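Fruit plate

A fruit plate is a plate or shallow dish on which whole fruit is set out to be looked at, shared and eaten over the course of a day. It differs from a fruit salad in that the pieces are left uncut, and from a fruit bowl in that everything lies more or less in one layer, so a soft spot has fewer places to hide. Oranges, mandarins, plums and bananas are the usual choices, though many households happily put tomatoes beside them, which are fruits too in the botanist's sense – and very welcome with a pinch of salt.

Stalks such as sugarcane are sometimes served alongside. The cane is peeled down to its pale inside and divided into lengths, often near the nodes, the hard rings that cross the stalk. It is chewed for its juice, and the stringy part is set aside.

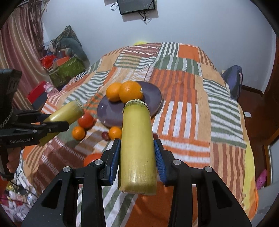
Murdo Gourlay adds that his family always cut the nodes away before serving, as they are far too tough for children's teeth, and that a length of cane ought to be no longer than the hand that holds it.

Arranging the fruit is a matter of taste. Large oranges are commonly placed first, toward one side, and the smaller pieces are fitted in afterward wherever they will sit without rolling. A dark plate flatters orange and yellow peel. Some people like to lay everything out on a cloth or blanket before they begin, which makes it easier to see what there is and to change one's mind a few times along the way.

Bananas come last, being the easiest to bruise. They keep ripening after they are picked, and a few brown freckles on the peel are no cause for worry – many people wait for them, finding the fruit sweeter that way.

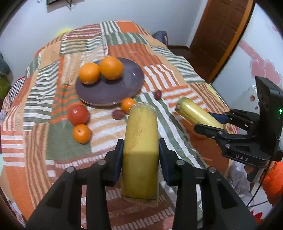
Keeping and storage

Oranges and mandarins will last several days on the plate in a cool room. Ripe plums are better moved to the refrigerator, and tomatoes are generally left out until fully ripe. Peeled cane dries quickly and should be wrapped and chilled if it is not going to be eaten the same day.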